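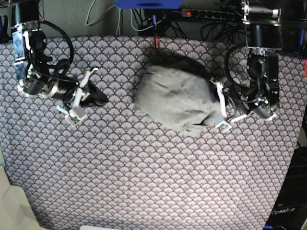
Folding is the part of the week I look forward to most, odd as that may sound, and our little mending and laundry mornings at Rirnham have given me plenty of practice. We cover the big work surface with the fan-print cloth before anything else comes out of the bag. I'm terribly fond of it, all those lilac and greyish fans with a dot of yellow where they meet, and a plain grey piece like the one bunched up on it shows up beautifully – you can find a corner without hunting for it.

Jonatan Hovland taught me to look for the loose corner first and let the creases wait, and I've folded that way ever since (pillowcases, tea towels, the lot).

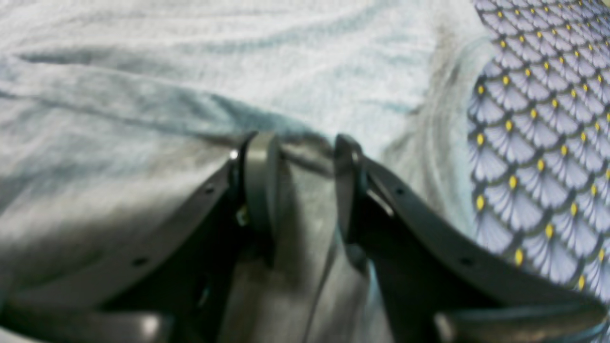

Grey fabric, still in its gathers.

Those soft folds are lovely to look at, but they do set if you leave them till evening, so I like to smooth mine with the flat of my hand, working from the middle outwards, before making the first fold. 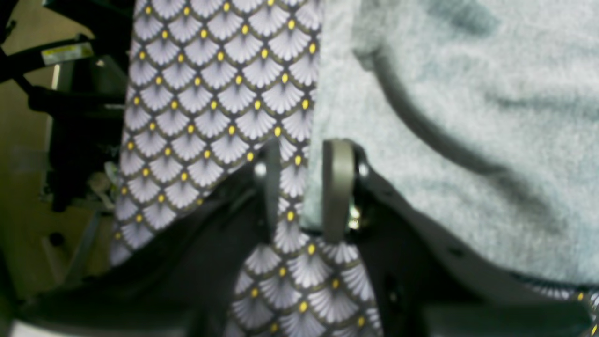 Anything that still won't lie flat goes under a pile of heavy books overnight, and I've been very pleased with how that works on napkins. More from Rirnham when the next bagful is done!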